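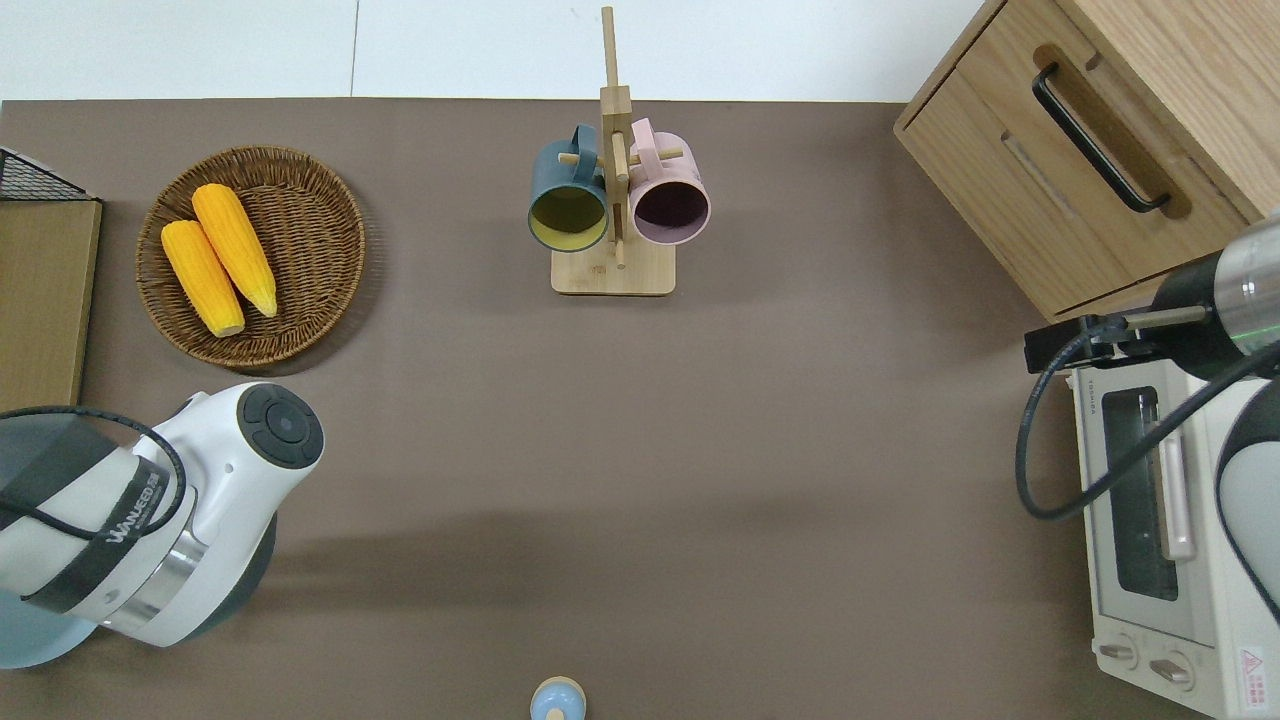 Teaching two arms to tidy a kitchen: what we learned from collecting our own examples

Project report, Nendora group
Conceição Figueiredo and Teodoro Rosales

1. What we set out to do

Our project began with a simple question. If you want a pair of robot arms to do small kitchen jobs, how many times do you have to show them, and does it matter how you show them? We had both read plenty about the learning side and very little about where the examples come from, so we decided to spend most of our time on that half. We are very glad we did, because it was far more interesting than we expected!

We called the project Nendora. The plan was to steer the arms ourselves through a handful of jobs, record every attempt, and train the same model on different slices of the recordings. We would then see which slices gave the best results.

2. The set-up

Two arms share one tabletop, facing a little kitchen: a toaster oven, a wooden mug tree with a teal mug and a pink one, a woven basket with two ears of corn in it, and a drawer with a black bar handle. We wanted things of different shapes and with different ways of going wrong. A mug has to come off its peg at the right angle. Corn rolls. An oven door swings on a hinge, and the arm has to follow the curve of it or something will give.

Each arm is moved by a person holding a small hand controller. We took turns, one of us driving and the other resetting the table and keeping the log. The program that records everything is one we wrote ourselves and named Odton. It saves the camera pictures, the joint positions and the gripper opening together, with one shared clock. Getting that clock right took most of the first fortnight. In our early recordings the pictures ran slightly behind the joints, so the model was being taught to close the gripper before it could see that it had arrived.

3. The jobs

We settled on four:

Take a mug off the tree and stand it on the table.
Hang a mug back on a free peg.
Move an ear of corn from the basket to the oven.
Open the drawer and close it again.

Hanging the mug back was by far the hardest, for us as well as for the model. You are trying to thread a handle on to a peg, often with the gripper in the way of your own view. Teodoro got very good at it. Conceição stayed bad at it for weeks, and her recordings later turned out to be some of the most useful we had (see section 6).

4. How we recorded

We aimed for 60 attempts in a session, with a break halfway. After that our driving got sloppy and we could see it in the log. Before each attempt, the person on resets moved the objects a little. At first we did this by feel, and when we plotted the starting positions we found we had been putting the basket back in almost the same spot every time. People are surprisingly poor at being random. From then on we used a printed sheet of positions, made fresh for each session by a short script.

We also wrote down a label for every attempt: clean, recovered or failed. "Recovered" meant that something slipped or missed and the driver put it right without stopping. We very nearly threw all of those away in the first month. The notes from that time just say "messy, delete?" next to them, and we are so pleased that we never got round to it.

By the end of August we had 3,058 attempts on disk, counting all three labels. Checking them was a job in itself. We each watched the other's recordings at double speed and marked any label we disagreed with. Most of the arguments were over what counted as clean. Is it clean if the mug touches the post on the way off? We decided yes, as long as the driver didn't have to change course.

5. Training

We kept the model the same throughout and changed only the examples. The first useful comparison was one of size. For each job we trained on 100 attempts and then on a larger set, up to 1,000 for the mug jobs. Taking a mug down was already working fairly well with the small set. Opening the drawer was too, perhaps because the handle stays in one place and the motion is nearly a straight line. Hanging the mug back hardly worked at all with the small set. The arm would carry the mug towards the tree with great confidence and stop just short of the peg, over and over.

The second comparison was the one we cared about most. We took two sets of equal size for the hanging job, one all clean and one with recovered attempts mixed in. The mixed set did clearly better. When the model trained on clean attempts missed the peg, it kept pushing forward, having never seen a miss before. The other one backed off and tried again - we both shouted the first time it did that.

6. Whose driving is better?

Teodoro's recordings are smooth and quick. Conceição's are slower, with small pauses before each grasp and many more recoveries. We trained on each of us separately and expected his to win. On the corn job they did. On the mug jobs hers were ahead, and we think the pauses were part of it, though we can't separate that from the recoveries with the data we have. A third driver would have helped a lot here.

7. What we would do differently

Use the printed positions from the first session. Move the mug tree as well as the basket, which we only began doing late on. Write the labels straight after each attempt, while both people still remember it. We would also keep a note of who was driving inside the recording itself. Ours was in a paper notebook, and matching the two up afterwards - one line at a time - cost us an entire afternoon and a lot of biscuits.

8. Next steps

Odton is tidy enough for other students to use now, and the group after us has already asked for it. They want to try jobs where the two arms have to work together, such as one holding the oven door while the other puts something in. We have left them all the recordings, the position script and four pages of notes on peg angles.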